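The Long Table at Kuvdale: gallery

Kuvdale is a shared studio on the first floor of an old printworks. Five of us rent space there and most of what happens in a week happens on or near the long table. Seren Vaughan asked for a page that people could look at before they come to one of our open afternoons, so they know what sort of place it is and what they might be able to buy or borrow.

The gallery is small for now. More will be added as the rooms get sorted out. Anything you read about on this page can be looked at in person on an open afternoon, and most of the smaller things are for sale.

The table

We bought the table from a school that was clearing out its art block. It came up the stairs in two parts and was put back together by Ertuğrul Demirtaş, who also sanded the top. It takes up most of the length of the room and one end runs towards the wall. The plants and flowers are kept at that end and the working end is left for parcels, paper and whatever is being made.

There are no fixed places. If you arrive first you can sit where you like, but whoever has orders to send out gets the working end until the courier has been. Pens go back in the tin.

The plants and flowers

Kiều Hà looks after these. There is a leafy green plant in a pale green vase, which you can see light through, and next to it are yellow flowers with dark centres. The pink and red ones are kept beside those. The spiky reddish-brown one in the little white pot is a favourite with visitors and we are often asked what it is called. Kiều Hà knows but the label has been lost, so please ask her.

The small white pots are made downstairs by Vương, the pottery, and they are happy to do a set in other colours if you give them six weeks. Vases are not usually for sale. We have made exceptions.

Parcels

Oanh Đoàn sells printed notebooks and cards under the name Juronik, and Tươi Chu sells small ceramics under the name Plunico. Between them they sent out 321 orders in February, against 261 the month before, and a good part of the day now goes on wrapping, labelling and carrying things down to the door. Packing materials come in large deliveries and are shared between everyone, with a sheet on the wall to write down what you have used.
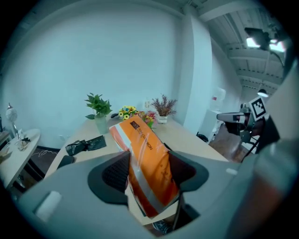
Cards and notebooks go in stiff envelopes with a sheet of board behind them. Ceramics are wrapped one piece at a time and then boxed, with padding on all sides and nothing touching the cardboard. Tươi shakes every box before it is taped – if anything moves, it is opened and packed again. Breakages are rare now, though the first winter was bad for mugs with large handles.

We reuse boxes where we can. If you have clean ones at home, bring them with you, as long as they fold flat and still have their bottoms. Old shoe boxes are a good size for cups. We can't take polystyrene.

The shelves

The shelves run along the opposite side of the room from the windows. The lower ones hold stock, the middle ones hold paper and card, and the top ones hold things that belong to people who no longer rent here. If any of it is yours, please get in touch. The steps are behind the door.

The paper is mostly offcuts from the printworks days, when the firm downstairs left without clearing its store. There were 300 packs to begin with. The heavy cream has almost gone but there is plenty of the thin grey, and schools can have it free if they collect.

Visiting

The next open afternoon is Thursday, June 15, 2023, from two until six. Come in by the side door and up one flight of stairs. There is no lift, but Seren can bring things down to show you if you let her know beforehand. Tea is free and cake is by donation.

Cards and cash are both fine. If you buy something heavy we can pack it while you wait, or hold it for you until the following week – write your name and number on the slip and leave it with whoever is at the working end of the table.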